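Gripper won't let go after e-stop release, and then it does, all at once

Forum: Small arms and grippers
Started by rrosser
7 replies

rrosser
2026-06-08

Posting this so the next person who searches for it finds something other than my own question from January, which got no replies and one thumbs up.

Two-finger gripper on a tabletop arm, running pick and place in a dollhouse setup. Small objects, toy furniture, pens and pencils, that kind of thing. Controller is a Ringate, firmware whatever it shipped with. It had been fine for 39 sessions, which in hindsight was it building up my trust.

Session 40, I hit the e-stop with the fingers closed on a pencil. Normal so far. I clear the fault, twist the button back out, and the fingers stay shut. Open command gets accepted. Log says "gripper open." Gripper disagrees. I send it again. Log says "gripper open" with what I felt was a bit of attitude. So I reached in to take the pencil out by hand, and yes, I know, please save it for the replies.

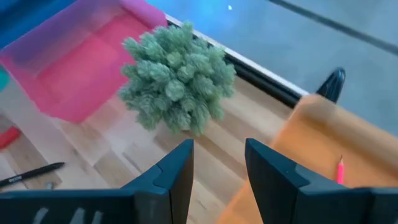 The fingers opened the instant I touched the pencil, full speed, and then closed again on the side of my thumb. Force was set at 34 percent. I can report that 34 percent is plenty. No blood, one blood blister, one word my neighbor has now learned.

What I think is happening: the open commands sit in a queue while the drive is waking back up, and then they all get played back together, including the last close from before the stop. Has anyone else seen this? I'd like to hear it's a setting.

tdai_bench
It's a setting. There's a "clear queue on fault" option and it's off by default, for reasons known only to the person who turned it off. Turn it on and power cycle. A soft restart doesn't save it on mine.

Also, you reached in. With the drive powered.

rrosser
I was aware of having reached in, thanks. The thumb has kept me posted.

Found the option. It was two menus under "Display." Will test tonight.

Moriarty
I don't buy the queue theory. I had the same thing on an Erkia hand with a totally different controller, and it was a sticky brake on the finger motor. It hangs, the motor pushes against it, the brake gives up and you get the whole move in one go. Bumping the thing in the fingers is just enough to set it off. That fits "the instant I touched the pencil" a lot better than a queue that happens to wait for your hand.

Check whether it sticks when it's cold. Mine was worst first thing in the morning, same as me.

chunhua_b
Moriarty, a sticky brake gives you one late open. It doesn't give you an open and then a close. He got both.

Moriarty
He got pinched and his memory is of getting pinched. I'd want to see the log.

rrosser
Log, trimmed. Times are in ms from the e-stop release:

0 fault cleared
400 gripper open accepted
(a long stretch of nothing, during which I made poor choices)
drive ready
gripper open done
gripper close done

So there's a real close in there that I never sent after the reset. Moriarty, I'll still look at the brake, mostly so you'll stop being right in advance.

With the option on I've done 5 stop and release cycles, using a pen and a long stick in place of my thumb. No replay so far. I'm not calling it fixed.

meifang_r
Please don't leave it there. Clearing the queue means the software is now behaving. It doesn't mean the fingers are safe to put your hand between. On our bench at Amholm the e-stop cuts drive power, and releasing it doesn't bring power back. There's a separate enable button, out of reach of the arm, and you have to walk over and push it. It's annoying and everyone complains. Boyang Ren wired it after he did exactly what you did, with a bigger hand. The gripper's hand, I mean.

tdai_bench
Seconding the separate enable. The part is cheap. The box to put it in costs more than the part.

Moriarty
Agree on the enable button. Still think it's the brake.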